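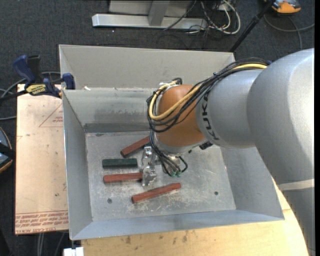
I have been trying to learn to bake rye bread since December, and I want to get this all down while I still remember which loaf was which. My notebook has flour paste on half the pages and my handwriting gets worse as the dough gets stickier.

It started with my neighbor Sandrine Delorme, who left half a loaf on my porch wrapped in a dish towel. Dark, heavy, a bit sour, with a crust you had to lean on with the knife. I ate it with butter for three days and then I knocked on her door and asked how she made it. She said "you just mix it and wait," and I believed her, which tells you how much I knew about rye!

I'd made plenty of white bread before. I know what wheat dough is supposed to feel like, how it goes from shaggy to smooth and starts pushing back at you. So I got out the big bowl and mixed up my first rye dough and started kneading, and kneaded, and kneaded some more, and it never changed. It was like wet cement. It stuck to my hands, the counter, the faucet, my sleeve, the dog (only one ear, he was fine). I kept adding flour. You should not keep adding flour. That first loaf came out the size of a shoe and I think I could have resoled one with it.

Sandrine laughed for a good long while and then explained that you don't knead it. Rye doesn't stretch the way wheat does. You stir it with a strong spoon until there's no dry flour left, scrape it into a tin with wet hands, smooth the top and leave it alone. Wet hands were the big news for me. I keep a bowl of water next to the tin now and dip every few seconds.

Then there's the starter. She gave me a spoonful of hers in a jam jar, and I fed it rye flour and warm water every evening after dinner. For the first few days it did nothing much except smell like nail polish. I moved it from the windowsill to the top of the fridge, and that perked it right up. By the weekend it was climbing out of the jar. I've since learned to put a saucer underneath, because dried starter on the top of a fridge comes off with a putty knife and not much else.

My second loaf was better, meaning it was shaped like bread. The trouble was the middle. I cut it about an hour out of the oven because the whole house smelled so good, and it was gum. It coated the knife. I figured I'd underbaked it and I was all set to throw it out, but I got distracted and left it on the board under a towel overnight. The next morning it sliced fine. Not wonderful, still a bit damp, but it was bread and I had it with cheese for lunch.

So now I wait a full day. It's hard! I bake on Saturday and put the loaf on top of the cabinet where I have to get the step stool out to reach it.

Let me say something about flour, because I spent too much money on it. The grocery store near me carries one kind of rye, a small bag at a big price, and it's on the lighter side. I bought four or five of those before I drove out to the mill shop in Watham, where you can get the coarse dark stuff out of a bin. The man behind the counter, Guido Ferraro, asked what I was making and then talked me out of the biggest sack. He said whole rye doesn't keep forever and I'd be better off coming back. I went home with two medium bags and kept one in the freezer. The freezer flour has to come up to room temperature before you use it or the dough sulks all night. I forgot this once. See loaf number six, "the sad one."

The coarse flour drinks a lot more water than the store kind. My recipe card says 400 grams of water and with the Watham flour I go over that by a good splash, until it looks like thick oatmeal. If it looks like a dough you could pick up, it's too dry. I know that feels wrong. It felt wrong to me for weeks.

As for tins, I've tried three. The glass one stuck no matter how I greased it. The thin one my mother gave me browned the bottom way too fast. The one I use now is a long, narrow Pulline with high sides that I found at a church sale with someone else's masking tape still on the bottom. I butter it and then shake some rye flour around in it, and the loaf drops right out. I've stopped washing it with soap and I just wipe it down.

Baking is the part I worried about most and it's pretty simple in the end. Very hot to start, then I turn it down and leave it in for a long while, longer than you'd want to. My oven runs cool in the back left corner so I spin the tin around halfway. I did buy a thermometer to poke in the middle, and I'd say get one if you're the nervous type. I'm the nervous type.

My friend Amanuel Ambaye came over for soup a couple of weeks ago and I gave him two slices of loaf nine, which had caraway in it. He ate both and then asked, very kindly, if there was one without the caraway. I get it. Caraway people and non-caraway people are never going to agree. I made the next one with toasted sunflower seeds instead, soaked for a few hours first so they wouldn't steal water from the dough, and he took half of that one home. Molasses I'm still on the fence about. A spoonful makes a pretty color, but two spoonfuls and you've got cake.

A few things I wrote in the notebook that might save you some grief:

Don't fill the tin more than two thirds. I've cleaned my oven floor twice this winter.

The dough is ready when little pinholes show up across the top. If you wait for it to dome like white bread you'll be waiting until it falls in.

Scrape the spoon and bowl right away. Rye sets hard, and it will clog a sponge so badly you may as well throw the sponge out.

Slice it thin. Sandrine cuts hers about as thick as a pencil and she's right. Thick slices are a lot of chewing.

Stale ends go in the oven on low until they're crisp and then into soup. I also tried soaking them and stirring them into the next dough, which Sandrine says her grandmother always did, and that loaf stayed moist for most of the week. I'll be doing that again.

Next on my list is one of those really dark loaves that bakes overnight at a low temperature. Sandrine has never made one, so we're going to split a batch between our two ovens and compare. I need a second tin with a lid first, so if you're cleaning out a cupboard and come across one, leave me a comment. I'll trade you a loaf for it, with or without caraway.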